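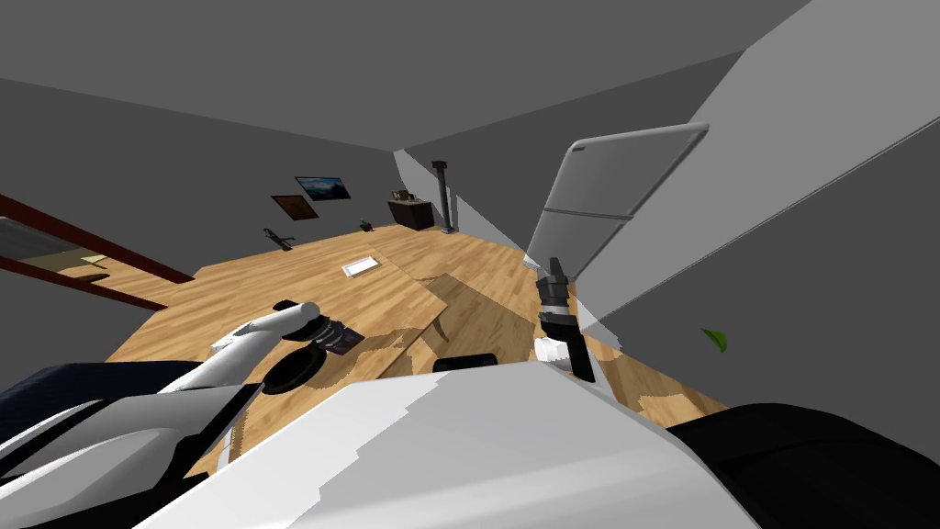

Two-arm robot in a simulated room, left gripper just short of a small dark object on the floor. Robot camera view.

Zarnbridge Gripper Comparison Pack

Simulation package for comparing end effectors on a two-arm mobile robot before any hardware is ordered. Supplied as a scene library, a robot model with interchangeable grippers, and a test runner that logs every attempt. Published by Cedano.

Overview

The pack answers a narrow question: given the same arm, the same controller and the same object, which gripper picks it up more often? Each trial is started from a stored state, so two grippers can be run against the same object position, the same robot pose and the same random seed. Differences in the log can then be put down to the gripper model and its settings.

Floor picks are the main test set. They are harder than table picks for most two-arm robots. The arm works near the limit of its reach, the wrist has little room to turn, and the body blocks part of the camera view. Objects left on wooden flooring are the standard case, with wall-mounted pictures and a low cabinet in the background so that vision models are not tested against blank walls.

What is in the pack

Robot model, two arms, white shell, with separate left and right tool mounts
Gripper models: Hastden parallel, Hastden long-finger, Yakubu three-jaw, Yakubu suction
648 start states in household rooms, of which 435 are floor picks
Test runner with command line and script access
Reference log of 3,698 completed trials for checking an installation

Grippers

The left and right mounts are set independently. Fitting a different gripper on each side is allowed and halves the number of scene loads in a paired comparison, but the results must be checked for side bias. Run the pair once, swap sides, and run it again. The runner does this with the --swap option.

Jaw force, closing speed and pad friction are read from a settings file, one per gripper. The supplied values are starting points. If you have bench measurements for your own unit, use those instead and keep a copy of the file with the log.

Suction is modelled as a contact force with a leak term. It behaves sensibly on flat rigid items and poorly on cloth. We do not recommend quoting suction results for soft objects.

Camera

One body camera is fitted by default. Tilt and roll are taken from the robot pose and are not levelled, so frames can show the room at a steep angle. Policies trained on level views should be tested with levelling both on and off. Wrist cameras can be added on either arm at some cost in speed.

Controllers

Joint position, joint velocity and end-effector pose control are supported. Control rate is set per run. Comparisons made at different rates are flagged in the report and left out of the summary table.

Known limits

Very thin items, such as sheets lying flat on the floor, may be pushed into the surface by long fingers -- lower the jaw force before reporting a failure.
Shading on the robot shell can look uneven at low render quality. Contact results are not affected.
Version 2 logs cannot be merged with earlier ones.

Licence and supply

Sold per site, with download access for all registered users at that site. Gripper models may be edited for internal use. Settings files may be shared freely.

Page last revised 24 Jul 2026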